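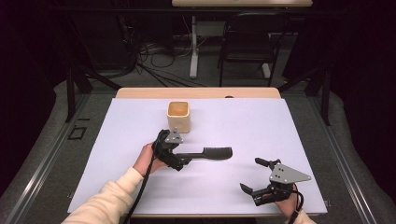
Things for the Table: Gallery

A small collection of kitchen and table things, put together by Océane Bergeron over the past year. Most came from house clearances and second-hand shops, and a few were bought new. They are all in use, so expect scratches. The first group went up in April and the rest were added on May 19, 2024.

Square cup
Beige outside and orange-brown inside, with rounded corners. It is small and squat, and sits well next to a plate without taking up much room.

Black spatula
A flat tool with a rounded blade that is only slightly wider than the handle. Good for lifting things off a tray and for getting into the corners of a dish.

Pale board
Large enough to cover nearly the full width of the table. The colour is white with a little lavender in it, and dark things show up clearly against it.

Riihimäki jug
Bought on a trip to Riihimäki and carried home in a rucksack, wrapped in two jumpers. Clear glass with a short spout. It drips if you pour slowly.

Fleltenberg butter dish
Green lid, white base. The lid came from one shop and the base from another, and they fit well enough. Takes a standard block of butter with the ends trimmed.

Conell egg cups
A pair, dark blue, with a wide foot. Large eggs sit too high in them. Medium ones are fine.

Bread knife
Long blade, riveted handle, no maker's name. Sharpened once since it was bought and due another go.

Pristix storage tins
Stacking tins for flour, rice and sugar. The sugar tin has a dent near the rim and needs a push to close. Labels are on the back because the front ones kept peeling.

Enamel colander
Yellow, chipped on one handle. Used for washing salad and for nothing hot, as the feet are uneven and it tips in the sink.

Oval serving dish
Brown stoneware, 11 inches long. Heavy when full. It lives at the bottom of the cupboard, under the baking trays.

Tea towels
Plain linen, one red stripe. They have been washed often enough to go soft and now dry glasses without leaving fluff.

Notes
Nothing on this page is for sale. If you know who made the bread knife or the colander, please use the contact form and give the name of the item in the subject line.

Page views: 2,894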